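How to budget for a two-armed packing cell without having to apologise later

19 June 2018

Most equipment budgets for a first robot have one large number at the top, which everyone argues about, and then a line called "sundries", which eats the year. I have written two of these budgets for the packing side at Umanton. The first was approved in an afternoon and regretted until February. The second took much longer and is the one described below.

The method assumes you want a pair of arms to handle cardboard boxes on a table. If you want them to weld a ship, please find another page.

What you need before you start

A spreadsheet. A tape measure. Samples of every box you actually ship, including the ugly one. The name of whoever signs off floor space, who will not be the person you think it is.

Step 1. Write down the job, in one sentence

"Take the small carton, put it in the big carton, leave the big carton where a person can reach it." If your sentence has an "and sometimes" in it, you have two jobs and you are about to pay for two. Ours had three "and sometimes" in the first draft. We kept the main job and left the rest to the people who were already doing them perfectly well.

Print the sentence and take it to every supplier meeting. When the slides reach the part about the factory of the future, read it aloud.

Step 2. Price the fingers before the arms

Everybody falls in love with the arm. The arm never touches the product. Ask for the gripper as its own line in the quote, then ask for the fingertips as their own line under that. Soft or textured pads wear, and cardboard is far more abrasive than it looks. Put in a year's worth of replacements and a full spare gripper per cell. The Trurnden quote we worked from had the gripper folded into "arm assembly", and it took three emails to get it out again.

Check also that the opening suits the widest face you intend to grip. Then check it against the carton after a weekend in a damp loading bay, when it has put on weight like the rest of us.

Step 3. Draw the table, then draw everything else

The drawing that comes with the quote will show two arms and a table floating in a pure white void. Your building is not a void. Add the trolley the cartons arrive on, the stack waiting behind it, the stands for anything that isn't bolted down, the route of each cable, and the sign telling people which end the finished work comes off. Then add a person, walking, with a coffee.

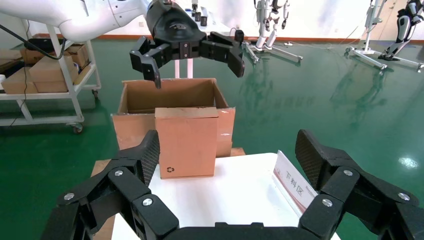 With two arms over one table, clearance is where the money leaks. A small carton standing in front of a large open one looks generous on paper, until you remember that one gripper has to come in over the rim while the other approaches from the front. Mark both approach paths on the drawing. If they cross, you'll be paying someone to program good manners into the pair of them, so put those days in the budget now under integration, where they belong.

Rojanasak wrote in after reading an earlier version of this page to say that I had the order wrong: at Ollater they draw the trolleys and the waiting stock first, fit the table into what is left, and only then ask for quotes, and they have yet to move a cell after installing it. The same message added that a second table costs very little next to a second week of an integrator's time, and that I should stop being so sentimental about sharing one.

I've tried it that way round since, and it is quicker. Steps 2 and 3 can be swapped. I am leaving them as they stand out of pride.

Step 4. Count the boxes honestly

Take a normal day's figure from the despatch log. Ours was 146 cartons through the table that was up for replacement. The figure in the original business case was a good deal higher and came from the week before Christmas. Size the cell on the normal day and decide separately what happens at the peak. "People help" is a perfectly respectable answer and costs less than a faster arm.

Step 5. Fill in the dull lines

These are the ones that went missing from my first budget:

Guarding, or whatever your risk assessment asks for in its place.
Power and network to the exact spot, with cable covers across any walkway.
Floor repairs, and new floor markings once you've moved the old ones.
Stands, carts and signs.
Cartons for testing. They will be crushed. Order a full pallet.
Training for two people per shift, so that one of them may go on holiday.
Somewhere for the old table to go.

Add a contingency and label it as such. A contingency hidden inside other lines will be found by finance and removed, with a smile, line by line.

Step 6. Ask for a trial with your own cartons

Send the supplier your samples, ugly one included, and ask for 7 working days of running. Go and watch at least one of them. A video is lovely, but videos have a way of ending just before the interesting bit. Ask how often someone had to step in, and write down the answer in front of them.

If the trial costs money, pay it and ask for it to come off the final price. Trurnden agreed to this at once, which made me wish I had asked for more.

Step 7. Split the order

Place it in 2 parts. The first covers one complete cell, spares and training. The second covers everything you were going to buy on the strength of the first, and it stays in a drawer until the cell has run for a full quarter. You may lose a small discount. Ours would have paid for the floor markings, and we have since changed those twice.

Keep the rejected version of the spreadsheet too. Someone will ask why you didn't buy the bigger arm, generally in a corridor, and it helps to have the tab ready.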